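The Slow Climb of "Porch Light"
August 11, 2022

When Nghiêm put out "Porch Light" in March, the single sold so few copies in its first week that Lusport, the label behind it, left it out of its monthly sales letter. The duo had already moved on to mixing the next song. This week "Porch Light" is at number eight on the Velow singles chart, and it got there one small step at a time.

The record entered the chart at number 76. It dropped out the following week, came back near the bottom, and has not left since. It has now spent 18 weeks on the list, longer than anything else Lusport has released. It has never jumped more than a few places at once.

Radio had little to do with it at first. The song runs well over five minutes and the chorus doesn't arrive until the second half, so most stations passed. An evening show in Randulby played the whole thing as a closing track, and listeners there started asking for it by name. Two other stations picked it up in May. By June there was a shorter radio version, which the duo cut themselves and say they still don't like much.

The vinyl helped too. Lusport pressed 1,000 copies of the seven-inch and expected to have boxes of them left at Christmas. They were gone before the summer tour started. A second pressing is on order, with a different B-side, and the label says the wait at the plant is long enough that it may not be in stores until winter.

Both members of Nghiêm kept their day jobs through the spring. They wrote the song on a borrowed electric piano and recorded the vocals at home over two nights, with the drums added later in a rented studio. The home vocals were meant to be a guide. They tried to sing them again in the studio, got a cleaner take, and went back to the first one.

The album is nearly finished. It has nine songs, and "Porch Light" will appear in its full length as the fourth. Lusport wanted it to open the record, and the duo said no. A second single is due in the fall, a faster song with no piano on it at all. They have been playing it as the last number of the set, and the home version of that one was made the same way, late in the evening with the door shut and the microphone propped on a stack of books.

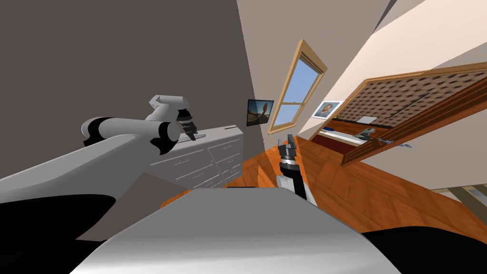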